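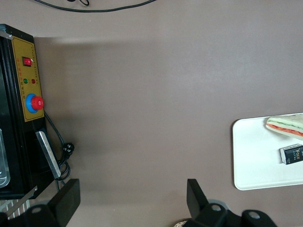
I should confess straight away that I only went to the workshop at Prellumlow for the loan of a pillar drill. That was in April, and I've been going back ever since, because Janka Matoušek had a robot arm in bits on the next bench and asked if I'd mind holding a bracket. Reader, I held the bracket. I was still holding it when they locked up!

The arm is called Lekutberg (don't ask me, it had the name before I came along) and the idea is simple enough to say in one breath: it should pick up a thing from one end of the table and put it down at the other without squashing it. Saying it took one breath. Doing it has eaten most of my evenings and a fair bit of my savings.

Take the gripper. We're on version 19 now. The early ones had curved fingers, very handsome, like something off a crab, and they were hopeless with boxes. Now it has two flat black pads that face each other, plain as you like, and I've grown fond of them. The camera rides up by the wrist, so on the screen you get the gripper's own view of the table, and I'd recommend it to anyone who wants to feel humble about how clever their hands are. A little box on its side is a proper puzzle from up there. So is a sandwich, with all those soft layers.

Janka does the wiring and I do the filing, sanding and worrying. She's from Prirnitdale, where her dad mended looms, and she's very firm about stop buttons: big, red and within reach, or she won't plug in. I thought this was fussy until I typed 54 where I meant 5.4 and the arm set off for the window. I've never hit anything so hard in my life.

We've logged 2,000 practice grabs so far (my handwriting in the notebook gets worse as you turn the pages) and the next job is the cable run, which snags on the elbow whenever the arm reaches left. Janka wants to feed it through the middle. I want to use a bit of curtain wire and see what happens. She's ordered the parts for hers, and I've already been to the curtain shop.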